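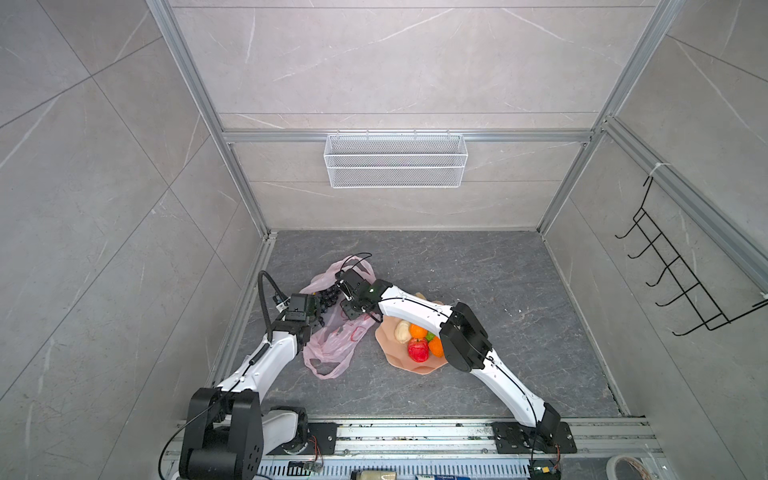
What Happens to the Grapes? A Report on Grocery Shopping and Food Waste in Bukberg

Catriona Laing
Final project report, May 2021

I picked this topic standing in front of my parents' fridge. There was a bag of salad in the bottom drawer that had turned into soup, and my dad had just walked in with another bag of the exact same salad! I wanted to know if we were the only ones doing this, and whether it had anything to do with where and how often people shop.

My first plan was to stand outside the Fesell supermarket and interview shoppers. I tried it for one afternoon and hated it. People in a parking lot want to get in their cars, and the ones who did stop told me they never throw out food, ever, which I didn't believe. So I switched to asking households to save their receipts and write down what they tossed. Eight households signed up, all in Bukberg and mostly people my family knows (more on that problem later). They kept it up for seven weeks.

Everybody got an envelope for receipts and a sheet of paper to tape to the fridge. If something went in the trash or the compost, they wrote down what it was, how much of it was left, and why. I didn't ask for weights. I had wanted to, but two people told me flat out they would quit if they had to weigh a cucumber, and I could see their point.

In the end I typed in 1,748 items from the receipts, which took most of my spring break. Fesell receipts are easy to read. The ones from Rweyemamu, the produce market down by the bus station, just say PRODUCE and a price, so I had to text people and ask what they had bought. I'd do that part differently next time, maybe have them scribble on the receipt before it goes in the envelope.

What got thrown out

I expected leftovers to be the big one. They weren't even close. Fresh fruit and vegetables filled up most of the sheets, with bread next and dairy after that. Bagged greens were the worst, then berries, then cilantro (poor cilantro, it shows up on every single sheet). Bananas did better than I thought they would. A lot of people freeze them or make banana bread when they go brown.

Grapes were my favorite. They come in a big bunch, so you buy more than you meant to, and the ones at the bottom get squashed and moldy while the ones on top still look fine. One mom wrote "grapes, bottom half, again" three times. After that I started looking at how people stored things as well as what they bought. 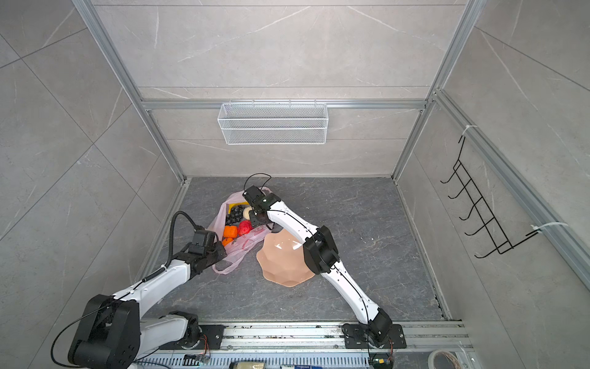

Storage made more of a difference than I had planned for. I had no question about it on the sheet, so I went back and called everyone in the last week. The families who unpacked their produce as soon as they got home and put it where they could see it threw out less. The ones who shoved the whole shopping bag in the fridge kept finding things at the bottom of it. One household keeps its fruit in a bowl on the table, and apart from one peach they didn't lose any fruit at all. I can't say the bowl did that. They also have twins on the swim team who eat everything.

Where people shopped

I guessed that one giant trip a week would mean more waste than lots of little trips, and that's mostly how it came out. The three households who did a single weekly shop had the longest sheets. But they were also the biggest families, so I can't really pull those two things apart. The Rweyemamu shoppers went more often and bought less each time. They also tended to know what they were cooking that night.

Drostutico, the meal planning app, came up in two of my phone calls. One family loves it. The other said they plan the whole week and then order pizza anyway, and the broccoli just sits there.

Problems with my project

My sample is small and it's people who like me. They knew I was going to read the sheets, and at least one person admitted she ate some sad carrots so she wouldn't have to write them down. I also never asked anyone about their budget, which seemed too nosy, but it probably matters a lot.

I'd like to run it again in July, when gardens are going and people have zucchini coming out of their ears. I've already asked everyone if they'd do another round, and so far only the swim team family has said no.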